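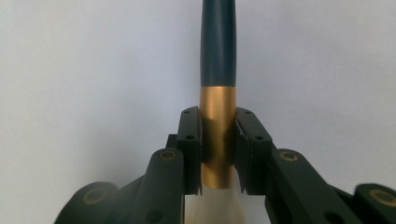 Jiven Makeup Brush, Dark Teal

Item 3418

Long slim handle in a deep teal green, soft satin look. Gold-colored metal ferrule, creamy white bristles that flare out past it. Good for powder, blush, whatever you've got open.

Sold single. Full set of 8 comes in the Ola roll, see seperate listing.

Care
Wash with mild soap, lukewarm water, bristles pointing down. Squeeze, don't twist. Dry flat on a towel overnight. No hair dryer pls. Keep water out of the ferrule or the glue goes.

Stock
348 left from the April delivery. Next batch not confirmed yet, ask Mirta Pereyra at the counter or use the contact form.

Shipping
Goes out in a padded sleeve, two working days. Pickup at the Henríquez store is free, bring the order number.

Returns
Unused only, 8 days. Used brushes can't come back, sorry, hygiene rules.

Wholesale: write to Ulises Tapia for the price list.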